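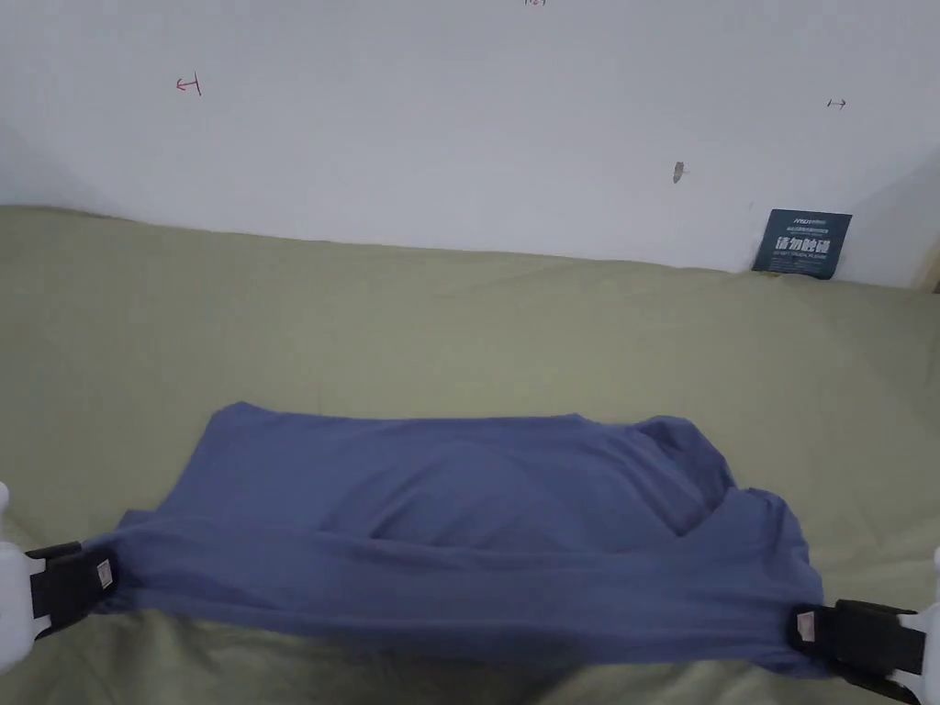 Varnley Folding Set, data card, third revision. The set covers one job at the Varnley linen and laundry service: taking clothes and small linens off a bed and turning them into something a person would put on a shelf. It is used to train and test the folding side of Lis, the system our finishing department has been promised since before the new coffee machine, and the coffee machine has already been replaced. Most recordings look dull, and dull is what we need. A blue garment gets pulled into a long tight roll between two grippers while the rest of it sits behind in a lazy hump, and anyone from the finishing tables will tell you that the hump is where the trouble lives. Pulling is easy. Knowing what the slack part is about to do takes most new hires until their second month.

What is in it

895 recordings, each one attempt at one item.
339 are T-shirts and other short-sleeved tops.
243 are towels and cloths.
The rest are pillowcases, long sleeves, and a category labeled "misc," which grew out of a disagreement over what counts as a pajama.

Each recording has a plain text note with the item type, the fold requested, and a grade. Grades were given by people who fold for a living, using the three words they already use at the tables: shelf, redo, and no. We tried a ten-point scale first. Every item got a seven.

How the grades work

Shelf means it could go to a customer. Redo means a person could fix it in one move. No means faster to start over. When two graders disagreed, both grades were kept, so please don't average them. A shirt cannot be halfway between shelf and no, though one of our early scripts believed otherwise for most of January.

Failed attempts are included and make up 167 of the recordings. An earlier revision left them out, and the results looked wonderful right up to the first wrinkled towel.

What it is for

Training and testing folding on a flat, soft surface. Comparing one version of Lis with the next. Teaching new staff too, which we hadn't planned: Annelies Kofler started showing the redo recordings to trainees and says they learn faster from a machine's mistakes than from their own, mainly for reasons of pride.

What it is not for

Setting quotas. The recordings have start and end times, and somebody will want to divide one by the other and write the answer on a whiteboard. The pace in this set tells you nothing about how fast a person should fold. Mathias Oberholzer asked for this to be in bold type. This file has no bold type, so please read the paragraph twice.

Also not for buttons. We know about buttons.

Known gaps

The bedding is one color through much of the set. A model trained on it may form opinions about sage green. Dark items are underrepresented and harder to grade, since the folds disappear into each other. There are no fitted sheets to fold, on the grounds that we couldn't find two graders who agreed on how a human does it.

Items also begin in different states, from nearly flat to a heap. The starting state is not labeled. It should be, and it's on the list for the next revision, next to "decide about pajamas." 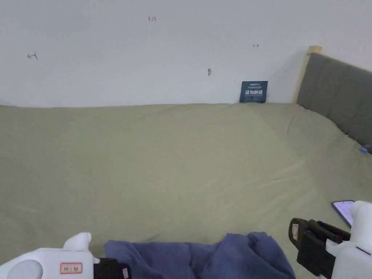 Hubert Moser read the draft of this card and objected that it went on at length about shirts and said almost nothing about the finishing department. In his view the folding was never the hard part of the day; the hard part was standing for it, and he would happily give up every towel in the building if he could keep the repairs and the customer counter. He also wanted to know who gets to say no when Lis thinks something is shelf.

Fair points, so the next section is his doing.

What changes at the tables

Under the current plan, Lis takes towels first and tops later. Finishing staff keep final say on every grade, and a no from a person overrides a shelf from the machine without a form to fill out. (There was a form. It had four pages.) Hours freed up go to mending and inspection, which have been behind for as long as anyone can remember. Whether they stay there is a management promise and can't be tested with this data. Myrto Gkikas keeps the written version of that promise pinned over the sorting bins, where it is hard to lose.

Two people have asked to move to grading full time. One has already asked to move back - the chair is nice, the shirts are endless.

Files and changes

Recordings are sorted by item type. Notes sit next to each recording under the same name. Revision two fixed the towel labels. Revision three added the failures and this much longer card.

Send wrong labels and strong feelings about pajamas to Igor Šimko. Wrong labels get answered first.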